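Bin-picking cell stopped after gripper drops bars outside the bin

I got a message from Quang Phan on Saturday, just as I was putting the kettle on, and it simply said "it's throwing them now". So off I went to the Trinley workshop, coat over my pyjama top, to find out what "them" were and how far they'd gone!

Not far, luckily. The job there is a picking trial for Delorme, moving small coloured bars out of one bin and into another, over and over, for as long as the arm will keep at it. The plan was 500 picks without anybody stepping in. It had got to 400 and was going beautifully (I'd even told Huguette Poulain we might be done by lunch, which was silly of me) when the gripper let go of a bar halfway through a swing. The bar skidded off the table and onto the carpet. A bit later it did the same again, and this time the arm didn't stop.

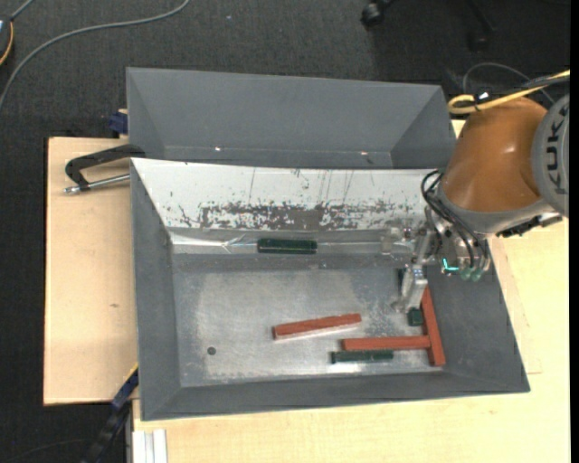

And it's the not stopping that bothers us. Dropping a bar is a nuisance, but the cell is meant to notice its fingers are empty and hold still until someone has had a look. The log shows the grip signal staying on the whole time, so as far as the software knew it was still carrying something and everything was fine.

Quang hit the stop button and kept everyone back until the air was off. Nobody was hurt, I'm very glad to say. Romain Le Goff had been at his desk well away from it all, and only looked up when he heard the clatter.

Our best guess so far is a sticky sensor, or possibly its plug working loose, and Blažena Kuruc is going to swap both and try again at low speed. She also wants a second check, so that the arm weighs what it thinks it's holding before it sets off. I'm all for that, even if it does add up to 2 seconds to every pick and Delorme will grumble.

The trial stays off until she's happy with it, and the count goes back to nought when we restart. If you've booked time on the cell this week, have a word with Apolline Chevalier and she'll find you another slot.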